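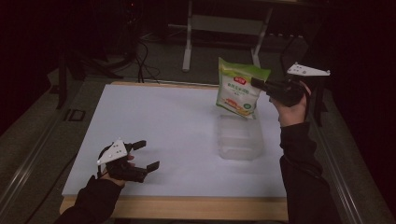

탕수육을 집에서 튀기기 시작한 지 두 달째. 작년 말부터 주말마다 하고 있는데 이제야 좀 남한테 말할 만한 게 생겨서 타래로 풀어봄. 제일 먼저 말하고 싶은 건 의외로 자리 잡기다. 튀김은 불 앞에서 망하는 게 아니라 그 전에 도마랑 그릇 놓을 데가 없어서 망함 ㅠㅠ 밝은 나무 테두리에 하얗고 널찍한 판, 딱 이런 바닥이 있으면 전분 묻힌 고기를 쫙 펼쳐놓을 수 있잖아. 좀 쭈글쭈글하면 어때, 넓은 게 최고야. 우리 집 조리대는 전기포트 하나 올리면 끝이라 너무 부럽다.

그래서 나는 식탁을 씀. 밥 먹는 식탁에 종이포일 깔고 왼쪽부터 고기, 전분 반죽, 빈 쟁반 순서로 놓는다. 왼손은 고기만 만지고 오른손은 젓가락만 잡기. 이거 어기는 순간 휴대폰이고 서랍 손잡이고 다 반죽투성이 됨. 저번 주에 냉장고 문에서 굳은 반죽 긁어냈어요...

본론 들어가기 전에 내 상황. Tudville 와서 산 지 좀 됐고 여기엔 탕수육 하는 집이 없다. 진짜 없음. 제일 가까운 데가 기차 타고 가야 하는데 막상 가면 소스가 케첩 맛이야. 케첩 소스 좋아하시는 분들 미안합니다. 저도 어릴 땐 좋아했어요. 근데 왕복 기차비 내고 먹을 맛은 아니었음.

고기부터. 등심 vs 안심으로 검색하면 다들 등심이라고 하던데 나는 둘 다 해보고 등심에 정착했다. 안심은 부드럽긴 한데 튀기고 나면 씹는 맛이 없어서 튀김옷만 먹는 기분? 여기 정육점은 얇게 안 썰어줘서 덩어리로 사다가 냉동실에 잠깐 넣었다가 썬다. 겉이 살짝 딱딱해졌을 때가 칼이 제일 잘 들어감. 오래 넣어두면 칼이 안 들어가서 또 기다려야 되고, 그러다 보면 저녁이 야식 된다.

1월 4일 토요일에 한 게 여태까지 중에 제일 잘 나왔다. 그날 고기가 537g이었고 (저울에 올려보고 적어둠) 굵기는 새끼손가락 정도. 밑간은 소금, 후추, 생강즙 조금, 간장은 진짜 조금만. 간장 많이 넣으면 튀길 때 색이 금방 올라와서 속이 익기도 전에 겉만 갈색이 돼요. 처음에 이걸 몰라서 시커먼 막대기를 한 접시 만든 적 있음.

이런 거 전부 Finum이라는 메모 앱에 적는다. 예쁘게 적는 거 아니고 "짜다" "질다" "왜 튀지" 이런 수준. 그래도 지난주의 내가 뭘 잘못했는지 알 수 있어서 좋아. 검색이 잘 돼서 "질다" 치면 주르륵 나오는데 내 실패가 이렇게 많았나 싶고 ㅋㅋㅋ

이제 전분. 탕수육은 전분이 거의 다라고 봐도 된다. 나는 감자전분으로 시작했어요. Iordache라고 동네에 오래된 식료품점이 있는데 거기 맨 아래 칸에 있더라고. 몇 주를 지나다니면서 못 봤어. 밀가루 코너 아니고 푸딩 가루 옆에 있었다. 대체 왜 거기에...

물에 풀어서 앙금 만드는 방식으로 함. 전분에 물을 넉넉히 붓고 한참 둔 다음에 윗물을 살살 따라낸다. 그러면 바닥에 딱딱하게 가라앉은 전분이 남는데 이게 진짜 신기한 물건이에요. 꽉 쥐면 고체고 힘 빼면 흘러내림. 처음 한 날 고기 안 튀기고 이거 주무르면서 한참 놀았다. 성인입니다.

급한 분들은 윗물 기다리지 말고 처음부터 물을 적게 잡아도 돼요. 숟가락으로 떠서 기울였을 때 뚝뚝 끊기지 않고 느리게 주욱 늘어지면 괜찮더라. 나는 기다리는 쪽이 좋아서 아침에 풀어놓고 나갔다 옴. 퇴근하고 와서 그릇 밑에 뽀얗게 깔려 있는 거 보면 기분이 좋다.

여기에 식용유 한 숟갈이랑 계란 흰자. 흰자는 넣는 집 있고 안 넣는 집 있는데 나는 넣는다. 안 넣으면 바삭한데 좀 딱딱하고, 넣으면 겉이 살짝 부풀면서 가벼워짐. 노른자는 다음 날 아침 계란말이에 들어가요. 덕분에 일요일 계란말이 색이 아주 진해.

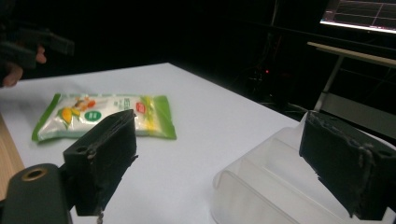 도구 얘기도 잠깐. 비싼 거 없어도 된다고 말하고 싶지만 집게는 좀 신경 쓰세요. 나는 양쪽에서 고기를 잡아주는 집게를 오래 썼는데, 끝에 씌워진 게 닳기 시작하면 반죽이 그 틈에 껴서 답이 없다. 이 검은 손가락 두 개처럼 패드 가장자리가 까지고 부슬부슬 일어난 상태면 부엌에서는 바로 은퇴감이지. 음식에 가루라도 떨어지면 어쩔 거야 ㅠ 그래서 집게는 버리고 긴 나무젓가락으로 넘어왔고, 지금은 젓가락이 훨씬 편함. 하나씩 떨어뜨려 넣기도 좋고 붙은 애들 톡톡 떼기도 좋아요.

냄비는 Rotent 거 깊은 편수냄비. 중고로 샀고 뚜껑은 처음부터 없었다. 웍이 멋있긴 한데 우리 집 화구가 평평해서 웍이 자꾸 빙글빙글 돌아. 뜨거운 기름이 든 웍이 도는 걸 한 번 보고 나면 멋 같은 거 필요 없어집니다. 깊은 냄비에 기름을 반 아래로만 붓고 조금씩 나눠서 튀기는 게 마음이 편해요.

기름 온도는 온도계 있으면 쓰고, 나는 반죽 한 방울 떨어뜨려서 본다. 바닥에 가라앉아서 안 올라오면 아직이고, 중간쯤 갔다가 올라오면 넣을 때. 넣자마자 겉에서 파바박 하면 불 줄이고 잠깐 딴짓. 딴짓이라고 해도 부엌은 떠나지 마시고요! 기름 앞에서는 택배가 와도 안 나가는 사람이 되자.

그리고 한꺼번에 넣지 마세요 제발. 나도 마음이 급해서 우르르 넣었다가 커다란 탕수육 한 덩어리를 만들었어. 가위로 잘라 먹었고 맛은 있었지만 손님 앞에 낼 모양은 아니었다. 하나씩 넣고, 바로 건드리지 말고, 겉이 굳은 것 같으면 그때 살살 떼기.

튀기는 횟수는 2번이냐 3번이냐로 말이 많던데 나는 3번 해봤고요. 3번째는 바삭하다 못해 입천장이 까졌습니다. 두 번이면 충분해요. 첫 번째는 속 익히기, 꺼내서 식힘망에 펼쳐두고 김 빼기, 두 번째는 센 불에 짧게. 꺼낼 때 체에 담아서 탁탁 흔들면 기름도 떨어지고 소리가 진짜 예술이다. 달그락달그락하면 성공한 거야.

키친타월 위에 바로 쌓아두면 밑에 깔린 애들이 눅눅해진다는 것도 적어둠. 식힘망 없으면 오븐 선반 꺼내서 쓰세요. 우리 집 오븐은 선반 빼주는 용도로 더 많이 일함.

소스 갑니다. 물, 설탕, 식초, 간장. 이게 다고 나머지는 취향. 설탕 양 보고 놀라서 줄이지 마세요. 나도 처음에 양심상 줄였다가 그냥 시큼한 물을 먹었다. 식초는 불 끄기 직전에 반 더 넣으면 향이 살아나요. 처음부터 다 넣고 끓이면 온 집 안에 식초 냄새만 나고 정작 소스는 밍밍해.

야채는 양파, 당근, 오이, 목이버섯. 목이버섯은 여기서 구하기 힘들어서 말린 거 한 봉지로 버티는 중인데 물에 불리면 무섭게 불어난다. 조금만 불리세요. 진짜로 조금. 나 한 줌 불렸다가 사흘 동안 모든 음식에 목이버섯 넣었음. 라면에도 넣고 카레에도 넣고.

파인애플은... 넣습니다. 네. 통조림으로요. 통조림 국물도 조금 넣어요. 싫어하시는 분들은 이 글을 조용히 지나가 주세요. 저는 어릴 때 동네 중국집에서 파인애플만 골라 먹다가 혼나던 어린이였고 그 어린이가 커서 자기 돈으로 통조림을 삽니다.

소스 농도 잡는 게 은근 어려움. 전분물은 반드시 찬물에 풀고, 소스가 끓을 때 불을 줄인 다음 조금씩 돌려가며 넣기. 그리고 넣자마자 젓기! 한 군데에 확 부으면 투명한 젤리 덩어리가 생기는데 건져내지도 못하고 씹히는 느낌이 참 묘하다. 넣고 나서 한 번 더 끓여야 생가루 맛이 안 나고요.

소스에는 감자전분 말고 옥수수전분도 자주 씀. 내 입에는 감자 쪽이 더 맑고 쫀득하고 옥수수 쪽은 좀 뽀얗고 부드러워. 탕수육 소스는 감자, 달걀탕 같은 국물은 옥수수. 이건 그냥 내 혀 기준이니까 각자 해보고 정하세요. 둘이 반반 섞어서 튀김옷 하는 사람도 있던데 나도 다음 달쯤엔 해보려고.

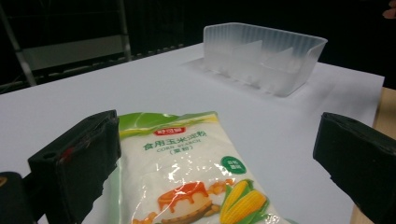
食用玉米淀粉, 콘스타치. 초록 띠에 노란 줄. 괄호 안은 粟粉

전분 봉지 고를 때 글자 모르면 엄청 헷갈리거든요. 한자로 玉米가 옥수수, 马铃薯가 감자. 이 두 개만 외워두면 된다. 淀粉은 전분. 나는 이거 몰라서 예전에 고구마전분을 사 와서 튀겼는데 나쁘진 않았어. 쫄깃하고 색이 좀 더 어둡게 나오더라. 그래도 내가 원한 건 아니었으니까 그날 일은 Finum에 "고구마임" 이라고만 적혀 있음.

보관 얘기도. 전분 봉지는 뜯고 나면 꼭 밀폐용기로 옮기세요. 집게로 집어두면 꺼낼 때마다 입구에서 푸슈슉 하고 하얀 연기가 난다. 검은 옷 입은 날은 특히 조심. 나는 용기에 매직으로 감, 옥 이렇게 한 글자씩 써놨는데 놀러 온 친구가 감옥이 뭐냐고 물어봤어 ㅋㅋㅋㅋ 순서를 바꿔서 놔야겠다.

돈 얘기 궁금해하는 분 계셔서. 여기 돈을 원으로 바꿔서 계산하면 Iordache에서 산 감자전분이 3127원이었어요. 한 봉지로 여러 번 해먹을 수 있으니 괜찮은 가격 같음. 돈은 기름에서 나간다. 튀김 한 번 하고 나면 기름이 애매하게 남아서, 식혀서 체에 거르고 볶음밥이나 부침개에 빨리 써버린다. 색이 짙어졌거나 냄새가 이상하면 미련 없이 버리고요. 싱크대에 붓지 말고 키친타월이나 신문지에 먹여서 버리기!

남은 탕수육은 소스 묻은 거랑 안 묻은 걸 따로 두세요. 안 묻은 건 다음 날 마른 팬에 약한 불로 굴려가며 데우면 꽤 살아난다. 소스 묻은 건 포기하고 밥에 얹어서 덮밥으로. 나는 이 덮밥이 더 좋을 때도 있어. 튀김옷이 소스를 쭉 먹고 흐물흐물해진 게 밥이랑 비벼지면... 사진 찍을 비주얼은 절대 아닌데 맛있음.

그러니까 찍먹 부먹 질문은 이제 그만 주세요. 첫날은 찍먹이고 다음 날은 부먹입니다. 이틀에 걸쳐 둘 다 먹는 사람이에요.

아 그리고 환기. 겨울이라 창문 열기 싫은 거 아는데 열어야 돼. 방문은 꼭 닫고, 빨래는 미리 걷고. 나 이불 널어놓고 튀겼다가 밤새 탕수육 냄새 나는 이불 덮고 잤음. 처음엔 좀 행복했는데 새벽 되니까 힘들더라고요.

질문 온 거 몇 개 답할게요. 에어프라이어로 되냐는 분, 저는 해봤는데 반죽이 밑으로 흘러서 바구니에 다 붙었어요. 마른 전분만 묻히고 기름을 뿌려서 하면 흐르진 않는데 하얀 가루가 군데군데 그대로 남더라. 탕수육이라기보다 고기 과자? 그것대로 맥주랑 잘 어울리긴 해요.

고기 대신 버섯으로 하고 싶다는 분! 버섯 완전 추천. 새송이 굵게 찢어서 소금 살짝 뿌려두고 나온 물기를 꼭 눌러 닦은 다음에 반죽 입히면 됨. 물기 안 닦으면 기름이 사방으로 튀어서 팔뚝에 점이 생깁니다. 가지도 해봤는데 가지는 속이 용암이라 입에 넣기 전에 한참 식혀야 돼요.

반죽 남은 건 어떻게 하냐는 분은, 나는 양파 남은 거 링으로 썰어서 마지막에 다 묻혀 튀겨버려. 이게 또 식구들한테 고기보다 먼저 없어지는 메뉴라 요즘은 일부러 반죽을 넉넉하게 만든다. 고기 튀기던 기름이라 향이 다 배어 있거든.

5월에는 부모님이 오시기로 해서 그때까지 깐풍기도 되게 만드는 게 목표. 마른 고추는 벌써 사놨고 닭다리살 뼈 바르는 영상만 밤마다 보고 있다. 보기만 하고 손은 안 댐. 이번 주말엔 진짜 한 번 발라볼 거고, 망하면 망한 대로 이 타래 밑에 이어서 올릴게요. 일단 전분부터 물에 풀어놓으러 갑니다!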